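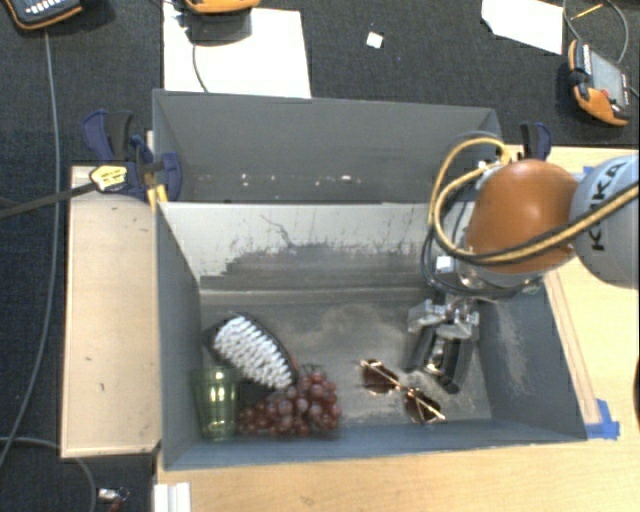 Brush, green cup, grapes and sunglasses in a grey bin

Section 2: Getting your first data set into Mudel

Welcome back! If you've worked through Section 1 you'll have Mudel installed and a student licence sitting in your inbox, so make yourself a cuppa and we'll get your project data loaded. Most final-year groups at Bundau get through this part in 45 minutes, and it's quite all right to take longer.

Before you start, have your CSV file saved somewhere sensible (the Desktop is fine, a USB stick is asking for trouble) and close it in your spreadsheet program.

1. Open Mudel and choose File, then New Project. Give it a name your supervisor will recognise – surname first, please.

2. Click Add Source and browse to your CSV. The practice file, fleta_sales.csv, has 3,000 rows and is a friendly one to learn on.

3. Look over the preview pane. If your column headings have turned up as the first row of data, tick First Row Is Header and the preview will refresh itself.

4. Set a type for each column. Mudel has a good guess, but it does love to treat postcodes as numbers, and you'll want those changed to Text.

5. Choose Check Source. With the practice file you should see 138 rows flagged for missing values. Leave them alone for now, as we'll organise the cleaning together in Section 3.

6. Press Import and wait for the green tick beside the file name.

Note: If Check Source stays greyed out, one of your columns still has no type. Scroll all the way to the right, it's nearly always the last one.

Caution: Importing a second file under the same source name replaces the first without asking. Rename the source before you import again, and keep your original CSV untouched.

If you get properly stuck, Tineke Vandenberghe looks after the project help desk and Renata Yáñez can reset a licence that has expired. Send either of them your log file (Help, then Save Log) along with the step number you were up to.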